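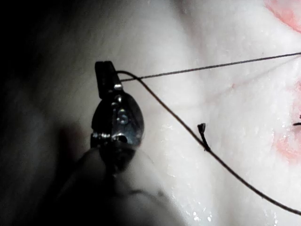
The Smallest Signature in the Shop

Pick up an old pair of pliers and tilt it toward a window. Somewhere near the joint, under the grease, there's a good chance you'll find a letter, or two letters and a star, or half a name worn down to a wobble. I have been looking for these marks for most of my adult life and I still get a jolt every time one comes up out of the dirt!

My first was on a pair of tinsnips from a yard sale. The mark was a D inside a diamond, and it took me a whole April of evenings to trace it to Dastness, a firm in Mirbridge that began making hand tools in 1869 and put that same diamond on everything down to its tack pullers. Some of the early diamonds lean to the left. Lorcan Keogh, whose collection of Dastness pliers fills two chests of drawers, thinks the punch was ground a little crooked and the shop kept using it until it cracked. I'd love that to be true. Neither of us can prove it.

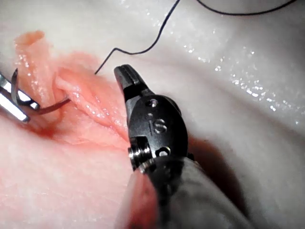 Marks tend to end up where the metal is thickest. On pliers and shears that usually means close to the pivot, where a punch can land without bending anything and where fingers won't rub it away too fast. It's a habit that crosses trades in a way I find thrilling. Look at the black surgical instrument with the narrow jaws: right below them, where it widens out and there's finally some room, sits a raised S with a short dash under it. I could stare at that dash all day. On the older tools I know best, a bar under a letter might point to a size, a batch, a second shift, or a worker who wanted his pieces told apart from his brother's.

Raised letters are a different animal from sunken ones, by the way. A sunken letter can be struck with a hammer in a second. A raised one generally has to be there in the mold or the die, or else everything around it has to be cut away, so somebody made up their mind about it early. Run a thumbnail over both kinds and you'll never mix them up again.

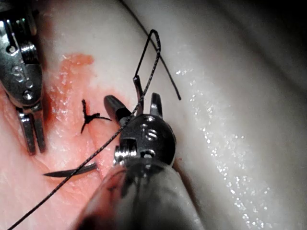 A Drawer Full of Punches

The best morning I've had on this subject was in the back room at Ezzat, a repair shop on the river side of Mirbridge. Princess Baluyot runs the bench there, and she let me go through a drawer of 200 steel punches that came with the building. Letters, numerals, tiny anchors, a fish. She handed me a strip of scrap brass and a hammer and told me to stop being so polite with it.

My first six letters were awful. You have to hold the punch dead upright, hit it once, and not go back for more, or you get a ghost beside the letter. (Plenty of old tools have those ghosts. I used to think they were wear.) By lunch I had a row of R's I was proud of, and a sore thumb.

"People want it deep," Princess said, looking over my strip. "It only has to be clear."
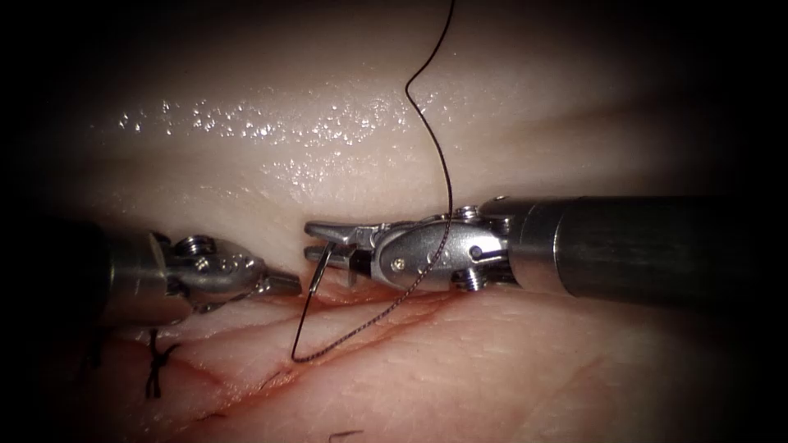 Where to Start Looking

Flea markets are good, and the Friday sale at Broltamside is better, with about 75 tables and very little sorting done before you arrive. Get there by seven. Jayson Saludo sets up near the gate with boxes of loose pliers, and he doesn't mind if you sit on the ground and go through all of them.

Bring a soft brush, a small flashlight and a pencil. Hold the light low and off to one side so the edges of the letters throw a shadow. If a mark still won't read, lay thin paper over it and rub with the side of the pencil – it often gives you a letter your eyes had missed. Please leave the wire wheel at home. I've seen a lovely old anchor mark polished clean off in the time it takes to say hello.

And write down what you find, even the ones you can't place. I have a page of those. There's a small crown with a K that I've now met on three hoof nippers, and if you have a fourth, I would very much like to hear from you.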